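Session 2 – Reading press photographs of wartime troop shows

These notes go with the second lecture. Bring the photocopied contact sheets from last time, as we will mark them up in pairs.

## What a troop show was for

Entertainers were sent to camps, hospital wards and airfields throughout the Second World War and afterwards. The shows had a plain purpose, to break up long periods of waiting. They also gave the services something to photograph. A singer on the back of a lorry made a picture that papers at home would print, and the people who arranged the tours knew this well.

Keep both purposes in mind when you look at any print. Ask who is in the audience, where they have been placed, and whether the photographer is working from the crowd, the wings or the stage itself. Many of the best-known views are taken from behind the performer, looking out. The troops are then the subject and the star is a shape in the foreground.

## Official and private photographs

An official photographer had a pass, a supply of film and a caption writer. A soldier with his own camera had a poor seat and perhaps one roll. Official prints are sharp, dated and often cropped for a newspaper column. Private prints are small, often undated, and may carry a pencilled note on the back that is the only record of where the show took place.

Neither kind is more honest than the other. The private photographer also chose when to press the shutter.
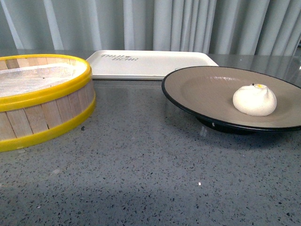 *Bamboo steamer and white tray on a speckled worktop.*

## Case study: the Wijesinghe album

The album holds 762 prints and came to the department in January. It was put together by a stage electrician who travelled with a small concert party, so many of the pictures show rigging, generators and people eating. Vilho Kettunen has listed the contents and his numbering is the one to use in essays. The older numbers in red ink were added by a dealer and follow no order we can work out.

Points to note:

- Pages 2 to 14 cover a single evening. Read them as one sequence.
- The singer in the striped jacket is named on two different pages, with two different surnames. Give both.
- Several prints also appear in the Mirkent press file with new captions. In one of these the camp at Wadton has become "somewhere overseas".

The changed caption is worth some time. Place names were often removed by the censor, but a vague caption could also be used again months later with a different story. Vojtěch Mikuš deals with this in the reading for next session – start with his section on captions and leave the introduction until later.

## Task for the seminar

1. Choose one print from the album and find out whether it was ever published.
2. Write down everything on the back, including stamps, crossings-out and prices.
3. Compare the full print with the published crop. Note who has been cut out.

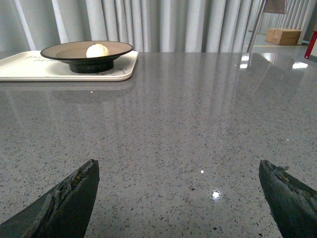

4. Draft a new caption of no more than two sentences. Use only what you can support from the print or its reverse.
5. Swap captions with your partner and mark any word you would question.

Robel Weldu and Desta Assefa will present first. Please send your print numbers to Desta beforehand so that two pairs don't end up with the same one.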